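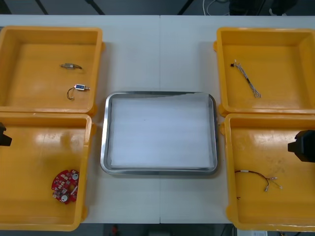 Steel tray with paper liner, yellow bins either side. White top.

Sernley Steel Tray, rounded corners
Item 1594

Back in stock as of July. Same tray as before, new carton. Raised rim, wipes down fast, fits most under-bench shelves. Goes in the dishwasher, top or bottom rack. No sharp corners to catch a sleeve on.

Good for: bench work, craft rooms, repair counters, seed sorting, paint and glue jobs. Customers use them in kitchens too, fine by us.

What you get
Tray, 2 per carton
Starter pack of paper liners
Care card

Bins sold seperately. See the Lellano bin page for sizes and colors.

Liners
Refill box from Vieira, some 400 sheets. Plain white, tears clean. Cut to fit, no trimming needed. Old style liners still fit but run a bit short on one side.

Care
Mild soap, soft cloth. No steel wool, no bleach. Dry it before stacking or you'll get water spots.

Shipping
Orders in by 8 a.m. go out same day from the Plurnelero warehouse. Cartons only, we dont split. Dented in transit? Keep the box and send us the order number, we'll replace it.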